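Home | Browse | Ask | Tags | Members | Log in

Simulated cell before the real one: what changes for the bench operators?
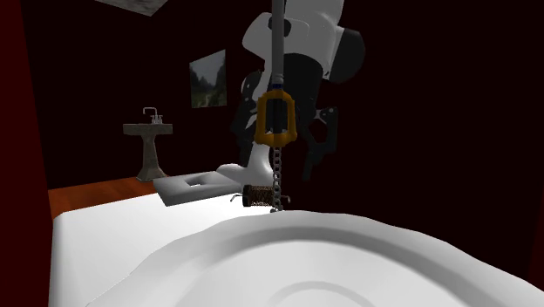

Last changed: October 27, 2025

Posted by bench_lead_elwood

We pack and inspect display props at a small shop in Elwood. Management is adding one arm to the handling bench, and the integrator (Rurneo) is building the task in simulation first. The render is from their current build: the arm at a white countertop, with the long prop with the yellow guard and chain, a wound spool and a gray square tray. The plan is that the arm takes over picking and presenting parts and the operators move to inspection and exceptions.

Two things I need to settle before the next review. First, how much operator time should I budget for the simulation stage? Rurneo says none. Second, the current job sheet pays a piece rate based on 600 handled parts per shift. What do other shops use once the machine sets the pace?

Sum-yee Shek

Budget time for it. Operators know which parts hang up, roll or tangle, and the model will not include that unless someone tells the integrator. A chain is a good case. In most physics engines the links are simplified, so a hanging chain settles faster than a real one and the gripper appears to have more clearance than it does. A spool on its side is another. Check the friction value they used and compare it with your own bench surface.

We put two operators on review for half a shift each week through September. They went through the failed runs only. Out of 3,219 simulated picks, 50 were flagged for review, and the operators reclassified most of those as part presentation errors. The fix was a change to how parts were laid out. No change to the arm program was needed.

On pay, drop the piece rate before the cell goes live. If the arm controls throughput, a piece rate pays people for machine uptime and penalizes them for stopping the cell. You want them to stop the cell. We went to a flat hourly rate with a grade step for anyone signed off on fault recovery. Write the sign-off list down and leave it open to every shift, or the day crew will hold all the recovery skills and nights will wait for a call-out.

Also ask Rurneo whether the background is a stock room. A pedestal sink and a framed landscape suggest it is. That is fine for motion planning tests but it tells you nothing about your guarding, reach limits or where a person stands. Get your own bench dimensions in before anyone signs a layout.

ugwu_line2

Agree on the pay. We kept piece rate for a while with a target of around 800 and people stopped reporting jams.

tmk

what controller is it? if it's Brudus the recovery screens are locked by default and only maintenance has the login. get that changed first, otherwise your operators can't clear anything and the training is wasted

Related
Who signs off fault recovery on a shared cell?
Job grades after a handling bench is automated
Friction settings for wound spools
Night shift cover when maintenance is on call
Reading a simulated cycle time report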